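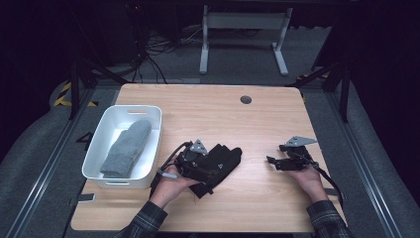
Surkilau, September

Notes for week two: teaching by hand

OK, so last time we drove the arm from across the room with the remote rig, and most of you found out how slow that is. This week we skip the arm completely. You hold a gripper in each hand, you do the task yourself, and the recording of your hands is what the robot learns from later. I love this part of the course!

Some words first. One run of the task, start to finish, is a demonstration. A pile of them is a set. Our practice set is called Pulley and it has 224 demonstrations in it, which sounds like a lot until you train on it (the bigger one, Meredith, has over 2,000, and it still gets confused by socks).

Things I want you to try in lab:

Start every run with the fingers open and clear of whatever you're going to pick up. Then move at a pace you could keep up for 15 minutes. If you rush, the wrist swings, and the robot will copy the swing very faithfully.

Watch your cables. Give yourself slack before you start.

Don't fix a bad grasp by tossing the thing back down. Set it down, open, come in again. Those recoveries are useful and I want them in the set.

Each pair owes me 100 demonstrations by the end of lab. Use the Eseck sheet to log the bad ones too, with a word or two on what went wrong.

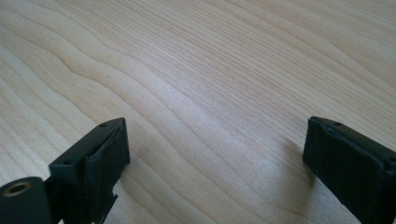 Meredith's old lab guide disagrees with me on recoveries, by the way: it says to throw out any run with a second try in it, on the grounds that a beginner's set should show the robot one clean way of doing the job. I see the point, and for your first ten runs go ahead and do it that way. After that, keep them in and mark them R on the sheet.

Reading for next time is the chapter on remote control, second half only.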